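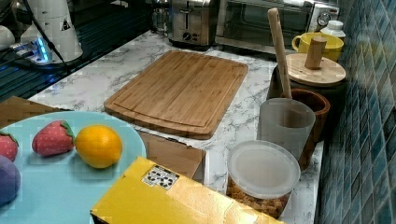
Week 3 handout: reading a product sheet without falling in love with it. The product on the bench is the Irkis Master, a kitchen-counter robot kit sold with arm, software and a service plan, and our job is to decide whether a small lab should buy one. The sheet promises "everyday household manipulation," a phrase that deserves to be poked with a stick. Everyday for whom? A toy strawberry on a blue plate has a fixed shape, a fixed price and no opinion about being squeezed. A strawberry from the market has all three problems by Tuesday. Then there is the clear plastic container with the translucent lid, and the frosted cup behind it, both of which a depth sensor may treat as a rumor. Ask the vendor which of these objects the success figures come from.

What is in the offer

The base kit covers the arm, one two-finger gripper, a mounting plate and a license for 2 seats. The service plan is separate. It covers remote support and replacement fingers, and it renews itself in December unless you write to them first. Natanael Quintana found that clause on page 30, under "Benefits."

The price, in our quote, is $2,416 for the kit. The plan is "on request," so request it before you fill in the budget form. Shipping is from Brirnotport and takes as long as it takes.

What the vendor means by "task"

Irkis lists its tasks by verb: pick, place, insert, open. Verbs are cheap. For each one, write down the object, where it starts, where it has to end up, and who puts it back afterward. The last item is where most of the labor hides, and the brochure has never heard of it.

Take "insert." A brown wooden block standing in the left slot of a toaster is a fair stand-in for bread, and I would much prefer to clean up after it. It is still a stiff piece with tidy edges. Real bread bends, sheds and comes in the wrong thickness. A buyer can accept the block as a first test and refuse it as the only one – both positions fit in the same report.

The counter matters too. Polished metal reflects, and so does glass. If the vendor's trial was run on a matte gray table, the numbers belong to the table.
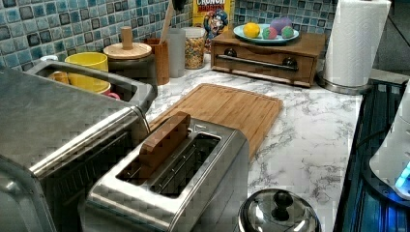 For the report

Work in pairs. Ademir Miranda and Anderson Pimentel have the quote and the service terms; borrow them and give them back.

1. Pick one task from the sheet and rewrite it so that it can fail.
2. Name one object that makes it easier and one that makes it harder.
3. Compare the service plan with the Dehghan one from last week. Say which you would sign, and what you would cross out first.

Two pages, due 2022-09-22, to Tarcísio Holanda's box. "It depends" is allowed once per report.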